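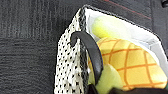 *A pineapple among the soft toys, from the gripper's side.*

The shift lead at Lulten's Tromcombe site makes tea before she will talk about anything, and by the time I have my coat off she has told me about the parking, the new heaters and a grandson who wants a dinosaur cake. She has been here 10 years, which covers the whole life of the toy and book lending service, and she talks about the place the way some people talk about a house they have fixed up themselves.

"When I started it was just hands and lists," she says. "You had your sheet, you had your basket, you went and found the things. I loved it, I did, but my back didn't love it, and by the end of a Friday I couldn't have told you if I was holding a rabbit or a sock."

The arm came last February. On paper it is an Urnberg, and that is what everyone calls it, as in "Urnberg's on the plush today." It was put to work on soft toys first (they forgive a clumsy grip, she points out), and books followed once the team felt ready. The Esquivel branch, which got its arm earlier, sent over seven pages of notes, and she still keeps them in her desk drawer, covered in pencil.

I ask what the first weeks were like and she laughs for quite a while.

"Slow! Oh, it was slow. We'd stand there with our arms folded like parents at a swimming lesson. It would go up to a bear, and think, and go up to it again, and one of us would be whispering come on, come on. Then you'd go home and realize you'd been rooting for it all day long."

Her own day looks quite different now. She used to pack; these days she checks, settles the odd cases and decides what the arm should be trusted with next. The crew still does the mending and the cleaning, and they still choose what goes into a family's basket, a job she says she would fight to keep. On the busiest day so far, 851 things went out of the door, and she was home in time for supper.

She worries too, and she is plain about it. There were 40 people on the crew when the arm arrived and there are 40 now, but she has asked management to put that promise in writing and she is still waiting. "They've been decent," she says. "I'd just like to be able to read it. I don't think that's a lot to ask."

Books are the part she is most curious about. A thick one weighs more than any rabbit, and a cover can bend if the grip comes in badly, so the crew keeps a close eye on them - closer than they need to, in her opinion, but she hasn't told them to stop. 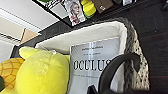
One of the evening packers, stopping in the doorway to listen, said that what bothered him was the quiet. People used to call across to each other all shift, he said, asking who had the last of this or that, and now everyone watches a screen. He'd take his shoulders feeling better, thank you very much, but he missed the shouting.

The shift lead nodded at that and poured him a cup. She has moved the breaks so that the whole crew sits down together, and there is a radio again, though the choice of station is a sore subject. "You have to put the talking back in on purpose," she told me. "The machine won't do it for you, bless it."

Before I left she wanted my opinion on the dinosaur cake, green icing or blue. I said green. She had already bought the blue.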